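Thresholds, Fog and One Stubborn Config File: Talking Line Detection with Yasaman Sadeghi
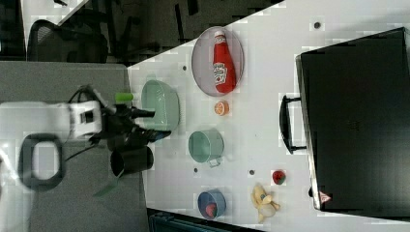
I'd been trying to get Yasaman Sadeghi on a call since March, when her little vision package, Cliltura, started popping up in every student racing team's dependencies (mine included, which is how I got curious). She finally picked up at eight in the evening, eating cereal, and apologized for the crunching.

Cliltura finds lane lines for small indoor vehicles. It started as coursework at Marnbridge, where she and Umesh Kandpal shared a bench and, for one long semester, a single working laptop.

"Umesh wrote the first version in a weekend and it was great in the hallway," she told me. "Then we took it to the gym. The gym has a varnished floor and these huge windows, and it found lines everywhere. It found lines on a basketball hoop."

So what did they do? I figured she'd say they trained a network, because that's what everybody says to me these days. Nope!

"We looked at the histograms. I know, so boring. But the glare was eating the saturation channel and we were thresholding on saturation like it was gospel. We moved most of the weight to lightness, compared each pixel to its neighborhood, and that got us most of the way."

I asked about the config file, since I've personally lost a whole afternoon to it. She groaned. There are 12 parameters in there, and four of them interact in ways the readme only sort of admits.

"Blame me for that. I kept adding knobs when a team emailed with a problem. Jessie MacBrayne finally sat me down and said, Yas, who is this for? And I didn't have an answer. She's the one who wrote the calibration node, where you drive a slow lap and it picks starting values for you. Most people should run that and never open the file."

(I had never run it. I ran it that night. Moving on.)

The part I really wanted to hear about was the switch from publishing edge images to publishing plain line segments, which broke my team's launch files and, judging by the issue tracker, plenty of others. Yasaman doesn't regret it, though she'd do it differently.

"Sending full images between nodes was killing the small boards. You'd see the frame rate sag and people would blame the camera. Segments are tiny. But I should have kept the old topic alive for a release, with a warning. I just ripped it out. Anqi Wan maintains the fork for the Karnard boards and she was not happy with me, and she was right."

They patched things up, by the way. Anqi now reviews anything that touches a message type, and the test set they share is up to 815 recorded clips, including the gym ones.

Is there anything the package still can't do? "Wet floors," she said right away. "Reflections of the overhead lights look so much like lane tape. Nidia Cárdenas has a branch that throws out segments that move wrong between frames, and I like it a lot, but it adds lag. If you're going slow, fine. If you're racing, you'll be in the wall before it makes up its mind."

I wanted to know how she debugs, too. She keeps the mask, the blurred mask and the final segments open side by side, and she won't touch a threshold until she's decided which of the three went bad first. "People tune the last step because that's the picture they look at. Then they've got two problems."

Next up is a port of the filtering code to Mirzaei, the scheduling library her current group uses, and she's hoping to have something people can try by the end of the summer. She'd also love help with the docs. If you've got a floor that makes Cliltura misbehave, record it and send it in, preferably with your config attached.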